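Sitisari household manipulation project
Minutes of the software meeting, 2 Feb 2021

The meeting opened a little late, as everyone wanted to hear how the new planner build had behaved, and the notes from last time were accepted with one spelling fix (Kadrić takes the accent, please, also in file names where the system allows it).

1. Wrist camera and blur

We had a long and friendly talk about frames taken while the arm is moving. The grasp tracker in Darna holds on to an object between the fingers quite well, even when the floor behind it smears into streaks, but the background matcher does not cope and keeps asking for a new map. Patterned rugs are the worst for this. It was agreed that the matcher should skip a frame once the blur score passes 50 and lean on the joint readings until things settle down. There was also a good point about thin translucent plastic, where the depth estimate tends to fall through the side wall, and the rim is the safer thing to fit.

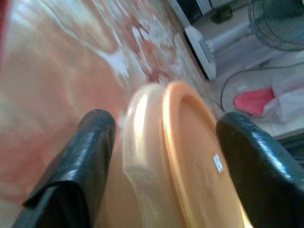

2. Logs and labeling

The current set stands at 3,683 clips, of which 2,050 have been through labeling. Thank you to everyone who gave up an afternoon for this — it made a real difference. The labeling tool still forgets the last finger outline when you go back a clip, and this will be fixed before the next batch goes out.

3. Planning near the refrigerator

Most of the time went here, and happily so. The planner treats a light strip inside a refrigerator as a hole in the depth map, and then plans straight through the bright patch as if there were nothing there. Stelteo, our exposure module, can hold the highlights down, but then dark recesses go completely black and we swap one problem for another. The other trouble is packages bunched together, where a jar, a wrapper and a crinkled clear bag come back as one lump.

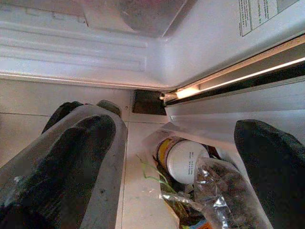 After some back and forth we settled on two exposures per view, merged before segmentation, with the planner told to keep clear of any region it has no depth for. This adds 52 milliseconds per cycle, and the control side is content with that so long as the gripper loop itself is left alone. Splitting the lump will wait for the Kadrić branch, which is nearly ready for review.

4. Actions

Blur cutoff to go into Darna as a setting with a sensible default.
Rim fitting to be tried on round containers first.
Stelteo merge to be tested on recorded clips before it runs on the arm.
Labeling tool fix, with a short note in the manual.

5. Any other business

A request was made for shorter branch names, and it was warmly received. The move to the new simulator stays planned for April.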